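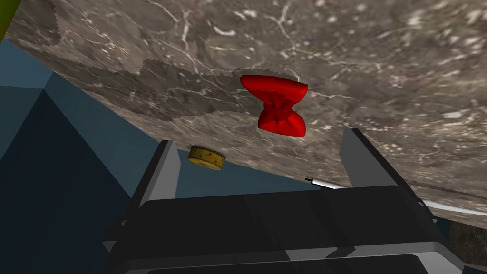

Red bow on veined marble. Computer graphic.

A morning at the Walczak pasta factory, Lodow

My wife and I have been buying Walczak pasta for many years, because the shop below our apartment in Dravport does not keep any other. So when I read that the factory would open its doors to visitors in June, I wrote to them the same evening and received two places on the morning tour.

Lodow is not difficult to reach. The train from Dravport stops in Gimbridge, where you must change to a small local line, and from the station in Lodow it is a walk along the river. We arrived too early and drank coffee in the yard, in front of the flour silos. The silos are taller than the church. At 9:30 a lady from the office gave us white coats, hair nets and covers for our shoes. Rings and watches had to stay in a locker. My wife could not take off her ring, so it was covered with blue tape, and this was accepted.

Our guide was Mieczysław Tokarz, who has worked in the drying department since he finished school. He speaks quietly and the machines do not, therefore I missed some of what he told us in the first hall. What I understood is this. The semolina comes by truck and is tested before it goes into the silo. Then it is mixed with water, without eggs for most of the shapes, and the mixing is done under vacuum so that there are no small air bubbles in the dough. Bubbles make white spots, and white spots make cracks later. I had seen such spots on cheap pasta and always believed they were flour.

The long shapes and the short tubes are pressed through bronze dies. We were allowed to hold one of the old ones. It is a heavy round plate with many small openings, and I needed both hands. The bronze leaves the surface a little rough — you can feel it with your thumb on a dry noodle — and the sauce stays on it better. There are also dies with plastic inserts, which give a smooth and more yellow product. The factory uses both, depending on the customer.

Bows are a different matter, and for me they were the best part of the visit. They are not pressed in their final shape. The dough is rolled into a wide sheet, the sheet is cut into small pieces with a zigzag on two sides, and then each piece is pinched in the middle. The pinching goes so quickly that I could see only a kind of trembling. Mr. Tokarz said that the middle is the difficult place. It is thicker than the wings, it dries later, and it cooks later. If the dryer is too warm at the beginning, the wings become hard while the middle is still soft, and the bow breaks in the bag. He showed us a box of broken ones. They are sold to a farmer.

They make bows in three colors at present, plain, green with spinach and red with beet. The beet bows lose a good part of their color in the boiling water, as we know from our own kitchen. I asked if something can be done against it. He advised plenty of salt and a short cooking time, and to eat them with butter only.

The drying hall is hot and smells like warm bread. The short shapes stay there several hours, the long ones hang over rods until the next day. On the wall there was a board with the production of the previous shift: 3,165 kilograms of bows, 787 of them red. I was surprised that so many people want red ones.

After the tour we had a plate of pasta in the canteen, with tomato sauce or with cheese. The portions were generous. The factory shop takes cash only, and it closes at 1:00, which was not written on the invitation, so please be careful with this if you take the later tour. There are many stairs and no elevator. Children under ten are not admitted to the halls, but they can stay in the canteen, where they get dough to play with.

We bought two bags of bows, one plain and one red, and took the 2:15 train back to Gimbridge.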